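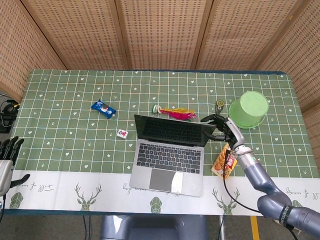 Why does a shuttlecock have feathers?

Some shuttlecocks are for hitting with a racket. Others, like the pink and yellow one lying behind the laptop, are for kicking. You keep it in the air with your feet, which sounds easy until you try it near a lamp.

The base is the heavy end. The feathers are light, but they catch the air and drag behind, so the base swings round and comes down first. Your foot gets something solid to kick.

Bereket Teshome, aged nine, says his record is 63 kicks. His cousin Evanthia says it is 2.

Try it outdoors – and move your snack first. A biscuit can't be kicked nearly as many times.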